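Filed under: Robotics / Workshops

Sperling workshop builds paired hand-held grippers for recording chores

2023-06-27

Members of the Sperling shared workshop in Cilton have finished the second version of a hand-held gripper set that lets a person record manipulation tasks without a robot present. The project is called Numum and is led by Detlef Kettler, a retired toolmaker who designed most of the printed parts.

The set is worn as a pair. Each unit has a white plastic body, two jaws and a black strap that fastens it at the wrist. A white cube near the wrist end carries black-and-white square markers on its faces, so that software can work out the position and angle of the tool from video. A small green light shows on each unit.

The first version, completed in December, had a flat marker plate in place of the cube. According to Kettler, tracking dropped out whenever the wearer turned a wrist far enough to hide the plate. The cube gives the tracker more than one face to work with, at the cost of some extra weight behind the hand.

The jaws were also redrawn. The earlier ones were short and blunt, and had trouble picking up a single layer of fabric from a padded surface. The new jaws are longer and come to a point.

Cloth handling is the current test task. The wearer grips a cloth with one unit and moves it on or off a piece of furniture, keeping the second unit free to hold or straighten the material.

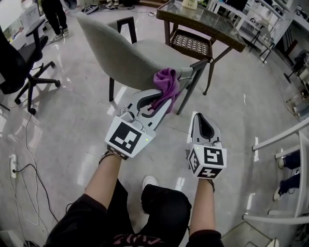
Build and cost

The body and jaws are printed in sections and joined with screws. A full pair takes 11 hours on the workshop's own printer. Parts for the pair come to 400 dollars, most of it for electronics. The screws, springs and jaw pivots were bought from Titex, a local hardware supplier, and can be replaced with standard sizes.

Each body is assembled before the marker cube is attached. The cube sits on a keyed mount and is glued only after a calibration check — a cube set at a slight angle produces a constant error in every recording made with it. Two of the first cubes had to be cut off and refitted for this reason.

Recordings so far

The group has logged 825 recordings with the new version and is aiming for 2000 before training begins. Sessions are held in the workshop's main room with the usual furniture left in place. Kettler said the group wants chairs, tables and cables in the background, as the arm it plans to use will have to work in the same room.

That arm is still under construction. Its base and shoulder joint are complete, and the wrist is being changed to accept the same jaws as the hand-held units. No date has been set for a first run.

Drawings for the gripper bodies are kept in a binder at the front desk, and print files are available to members on the workshop's shared drive. Files for the older flat-plate version have been moved to the archive folder and should not be mixed with the current set.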